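Skollon 2 update moved everything, is anyone else rolling back?
Mobile & Desktop Software > Updates

mattes_teuber
14/04/2019
Hi all, long time reader, I don't post much. I put the Skollon 2 update on my phone and my wife's phone last night and I'm trying very hard to like it (I really am, I know people worked on it!) but the home screen has lost the bottom row, my contacts are now sorted by who I talked to last, and the back button is a swipe. My wife handed hers back to me after breakfast and said "fix it." Has anybody gone back to the old version, and did you lose your messages doing it?

gerlach_fan
Oh, I feel for you. I was on the preview for most of the winter and the first few days were rough. Please give it a week though. The swipe gets into your fingers faster than you'd think, and you can put the contacts back in alphabetical order under Settings, People, Sort. The bottom row is gone for good as far as I know.

Uwe Kohlhase
I'm going to disagree with my friend above, kindly. I gave it two weeks and I still reach for that bottom row every morning. I've used Grostard phones since the very first one and never had to hunt for the alarm clock before. I rolled back using the Mudeck desktop tool. The download is 800 MB, so make a pot of coffee, and back up first, because it does wipe the phone. Messages came back fine from the backup, but my call history did not.

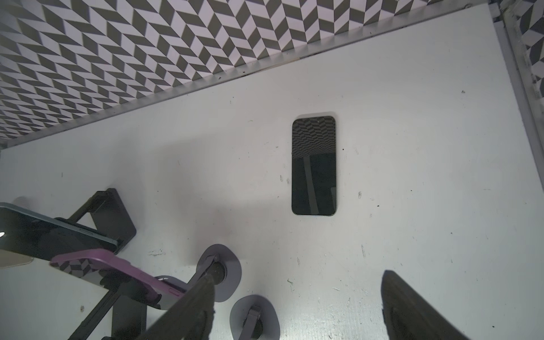
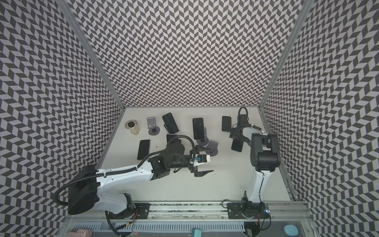
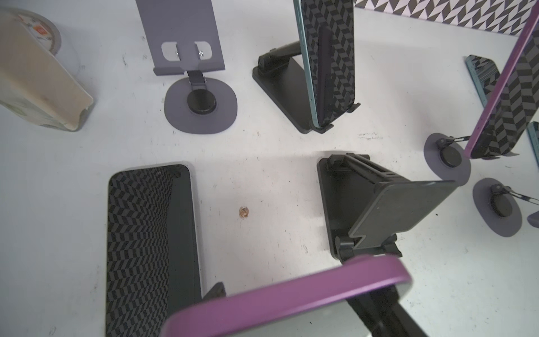

Phones on a white table, all three.

One more thing about the rollback, and then I'll let other folks talk. The tool will stop at 94 percent and sit there looking dead. Leave it alone! I pulled the cable the first time and had to start the whole business over, and my grandson has not let me forget it.

pinebox
Mine stopped at 94 too, and then gave me error 107. Is that the same thing?

Uwe Kohlhase
No, 107 is the tool telling you it can't find the backup. Move the backup folder to your desktop and try again. That did it for my sister-in-law, anyway.

gerlach_fan
Can I just say, before everybody rolls back, that the old version won't get security fixes after April? I'd hate for someone to read this thread and not know that. Uwe, I know we see this differently, and you've helped a lot of people here over the years, but I do my banking on mine and I wouldn't risk it.

Uwe Kohlhase
Fair point, and I should have said it myself. I do my banking at the counter, with a person named Doris.

mattes_teuber
Thank you both, this is so helpful. The contacts setting worked, and my wife is a good deal happier already. I think I'll leave hers on the new one and roll mine back this weekend, once I find the long cable. Pinebox, did moving the folder work for you?

pinebox
Yes! Running now, 61 percent.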